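Notes on Choosing Toys for a Shared Playroom

The playroom on the ground floor of our building has been open to residents since July, and I have been asked on several occasions to set out in writing how its contents were selected. The present entry is intended to serve that purpose. It reflects my own views as the resident responsible for purchasing, and it should not be read as a statement by the building's management.

The room was formerly used for the storage of bicycles. When the bicycles were moved to the rear courtyard, residents were invited to propose a new use, and the proposal for a playroom received the most support. A modest budget was approved on a Tuesday evening, at a meeting that ran considerably longer than scheduled on account of a dispute over the hallway carpet. Purchasing was assigned to me at the end of that meeting. I had two children under the age of five at the time, and this was considered a sufficient qualification.

The first question was whether to buy new or to accept donations. Residents were generous, and within a short period the room held more items than it could reasonably contain. Many of these were in good condition. Others were missing parts, and several required batteries of a size that is no longer stocked at the hardware store on our street. It was decided that donations would be accepted only when complete, and that any item producing sound would be declined. The second rule has been the subject of complaint, chiefly from the families who live on the upper floors. The families who live beside the playroom have expressed no objection to it.

Once the donated items had been reviewed, the remaining funds were directed toward toys that could be used by children of different ages at the same time. This is more difficult than the catalogs suggest. A toy marked as suitable from the age of two is frequently of no interest to a child of four, and a construction set intended for a child of eight will contain pieces that should not be within reach of a toddler. The age printed on a box is a statement about safety first and about interest second, and parents who read it the other way around are often disappointed.

I compared products from a number of makers. The Nevitz blocks were well finished and heavy, and they were purchased. The Gakimus train set was attractive, but the track sections did not connect firmly on carpet, and the playroom is carpeted throughout. A Khoury play kitchen was considered at length. It was in the end rejected on the grounds of its width, as it would have blocked the lower part of the window and the radiator beneath it. I continue to regard this as the correct decision, although my older daughter does not.
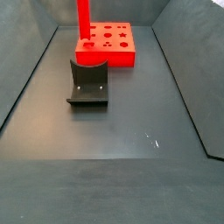 Sorting toys deserve separate mention. They are among the oldest designs still sold, and they remain useful for longer than is generally assumed. A very young child will empty the pieces onto the floor and show no interest in returning them. Some months later the same child will attempt to force a piece into an opening for which it was not made, and will do so with great persistence. The period in which the child turns the piece, looks at the opening and tries again is the valuable one, and it is my firm opinion that adults should remain silent during it. I have observed a number of grandparents who are unable to do so.

There is a further use that I had not expected. Older children invent rules for these toys. They work with their eyes closed, or with the left hand only, or against a kitchen timer that one family was kind enough to provide. The timer is technically a device that produces sound, and an exception has been recorded.

Storage was the next matter. The first arrangement relied on a single large chest with a lid. It was inexpensive and it looked tidy when closed, but every piece of every toy came to rest at the bottom, and a child looking for one block would remove everything else first. The chest was replaced by open shelves from Cikeck, fixed to the wall at a height that a small child can reach. Each shelf holds a limited number of trays, and each tray holds one toy. A label with a drawing is attached to the front of each tray for children who do not yet read. The drawings were made by residents and vary in quality. The drawing intended to represent a farm is widely taken to represent a car accident, but the children know which tray it is and no replacement is planned.

Not all toys are on the shelves at the same time. A portion is kept in the locked cabinet by the door and exchanged at the beginning of each month. I was doubtful about this practice when it was proposed to me by my neighbor Kevin Hegarty, who taught kindergarten before his retirement, and I agreed to it mainly as a means of freeing space. The effect on the children was considerable. Toys that had been ignored for weeks were greeted on their return as though they had been newly bought. I have since adopted the same arrangement in my own apartment, with similar results, and I would recommend it to any household before further purchases are considered.

Cleaning is carried out weekly according to a schedule posted inside the cabinet. Hard toys are washed in warm water with ordinary dish soap and dried on towels. Wooden toys are wiped with a damp cloth and are not to be left standing in water. This instruction was added after one resident, acting with the best intentions, placed a full set of alphabet blocks in a dishwasher. Several letters did not survive. Fabric items are few, and they are laundered by whichever household has the room that week.

The matter of lost pieces should also be addressed. It is not realistic to expect that a shared toy will remain complete. A small jar has been placed on top of the cabinet for pieces that have been found and cannot be identified. Residents are asked to look into the jar before reporting a loss, and to check coat pockets and the baskets of strollers. A puzzle of 100 pieces was withdrawn after it became clear that it would never again be finished. The remaining pieces were given to the craft table, where they have been painted and used with enthusiasm.

I have been asked whether the room should contain books. There is at present one low rack of picture books near the window, and it is in frequent use, particularly in the late afternoon when the younger children are tired. I would support a second rack. The obstacle is wall space, as the remaining wall carries the electrical panel and must be kept clear. A proposal to place a rack on wheels has been received and will be tested when funds permit.

Residents who wish to suggest a purchase may leave a note in my mailbox. Suggestions should include the name of the product, the price and the approximate size. Notes written by children are welcome, and those received so far have been clear and direct in their requests, although it must be repeated that the building's rules do not allow for a pony.

The next exchange of toys will include the marble run, which has been repaired, and the set of animal figures that was returned last week by the family on the third floor. The wooden dollhouse will remain in the cabinet until its front door has been glued.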